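**Vánočka** is a sweet plaited bread from the Czech lands, baked above all at Christmas, though most bakeries now keep it on the shelf well into February and plenty of families eat it for Sunday breakfast all year long. In Slovakia a very similar loaf is called *vianočka*, and the two are close enough that a baker from one side of the border would hardly blink at the other's.

The dough is a rich one, made with flour, milk, butter, egg yolks, sugar and yeast, and scented with lemon zest and often a little vanilla or mace. Raisins (soaked in rum, if the household is that way inclined) and chopped almonds are kneaded in towards the end, and the loaf is brushed with beaten egg before it goes into the oven.

## Plaiting

The traditional large loaf is built in layers: a plait of four strands at the bottom, one of three on top of that, and a twist of two to finish. Tall loaves have a habit of leaning over as they rise, so many cooks push wooden skewers down through the layers and draw them out after baking. Smaller breads and rolls are made from a single plait and need no such propping up, and these are what children are usually given to practise on.

## Customs

A good many beliefs have gathered around the baking. The cook was supposed to keep silent while plaiting, and in some villages she was expected to jump up and down while the dough rose, to encourage it. A loaf that tore or burnt was taken as a poor sign for the year ahead. Kamil Matoušek, whose booklet *Prerko* gathers household recipes from his grandmother's district, prints 29 versions of the dough, several of which differ only in how much butter the family could spare.

## Serving and keeping

Vánočka is sliced fairly thick and eaten plain or with butter, and perhaps honey or jam, alongside coffee or cocoa. It keeps for a few days wrapped in a clean cloth, and older slices are very good toasted or baked into a sweet pudding with apples.
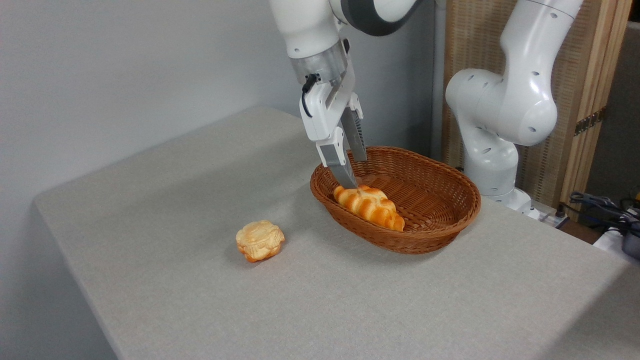 **Related breads**

- *Challah*, the Jewish Sabbath bread, generally made without milk or butter
- *Zopf*, the Swiss Sunday plait, much less sweet
- *Kalács*, from Hungary
- *Mazanec*, a round Easter loaf made from much the same dough as vánočka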